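Kevora household set: collection FAQ
Maintained by Nasrin Hassanpour. Last revised 15 May 2018

What counts as one episode?
One spoken task, start to finish, by one operator. If the operator stops to ask a question, close the episode and open a new one.

How many episodes are in the current release?
1,292. Of these, 750 were collected after the October change to the task list.

Are failed attempts kept?
Yes. Mark them "F" in the Cimis log. Do not trim the end.

How long may an episode run?
Up to 600 seconds. Most room tasks need far less.

Which views are stored?
The head view and the fixed room view. Both must be present or the episode is rejected on upload.

What does a room task look like?
Samples from the bucket group, head view first, then two from the room view:
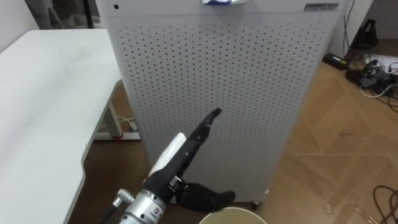
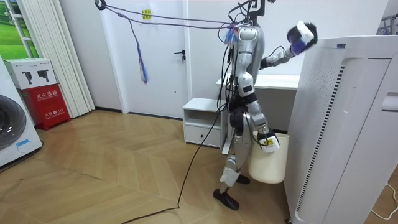
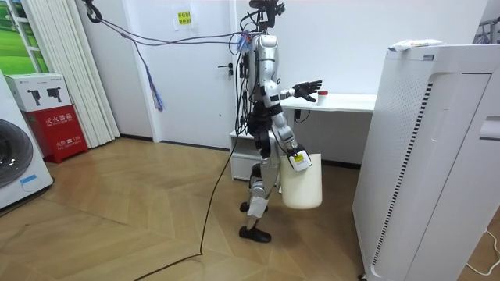 Can I move furniture between episodes?
Only between blocks of 30. Write the new layout number in the log before the next block starts.

Who writes the task text?
The operator, in one plain sentence, before the episode begins. Name the object and the place. Do not describe the motion.

My upload shows "clock mismatch." What now?
Run the Proltell sync check and upload again. If the offset is still over one frame, discard the episode.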